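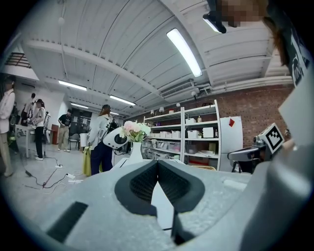
1 September 2019

I have worked in the unit at Warnon since February and I have finally gotten used to the ceiling. Before that I was in a regular office with ceiling tiles, the kind you stop seeing after a day. The unit has a white corrugated roof with beams across it and fluorescent tubes underneath, and you see all of it, all the time.

I get asked what it's like to work in a space like that, mostly by people who are thinking of leaving a normal office for a shared one. So I wrote down what I have noticed over one winter and one summer.

Sound first. Corrugated metal does nothing to soften a room. If someone sets a box down at the far end you hear it at your table. If two people are talking and a third joins, everybody gets a little louder, and then they all stay that loud until lunch. We tried hanging moving blankets on the back wall. They helped with the echo and looked terrible, and they came down after a month. What worked better was putting rubber feet on the chairs. I bought a bag of them from Guvine for my own chair, and by the end of the week the bag was gone and the whole middle of the room was quieter.

Rain is its own subject. Light rain is pleasant. Heavy rain means you can't make a phone call. I take calls in my car when it gets bad.

Then the light. The tubes are good for working at a table and hard on the eyes late in the afternoon. There is a small skylight, and on a clear day it puts a bright patch on the floor that moves across the room. I like it more than I expected to. The first week I had my table under the brightest tube and went home with a headache twice. I moved over by half a table length and that was the end of it. If you are choosing a spot in a place like this, sit down in it for an hour with your screen on before you carry anything in.

The air conditioner is mounted high on the wall, with white pipes running off along the ceiling. In July the side of the room near it was cold enough for a sweater and the other side was not cool at all. Tihomir Dervishi, who has the table across from mine, brought in a thermometer and walked it around the room. He found a difference of 5 degrees between the two sides. We now have a small floor fan from Magsi pointed away from the cold side, and it evens things out. It hums. You get used to that too.

Tables. Ours are white, and they show every pencil mark and coffee ring. I wipe mine down at the end of the day with dish soap and a damp rag – the spray cleaner left streaks. I would pick white again anyway. Small parts are easy to find on it, and I drop a lot of small screws.

The thing I underestimated was walking. The floor is open and people cut through it all day on the way to somewhere else, and the shortest path went right behind my back. I asked if we could turn three of the tables a quarter turn so there was a clear lane along one side. It took ten minutes to do and several weeks to agree on. People use the lane most of the time.

Storage is still not solved. There are no closets, so everything anyone owns ends up under a table or against a wall. Bags, coats, stands, cases. I keep one plastic bin with a lid and I try to hold myself to that, though there is a second bin in my trunk that comes in when I need it.

Heating I will write about separately once I have been through a full winter. February was cold in there, and I wore a hat at my table for the first two weeks. Tihomir says the heater was replaced in the spring. I have ordered wool socks.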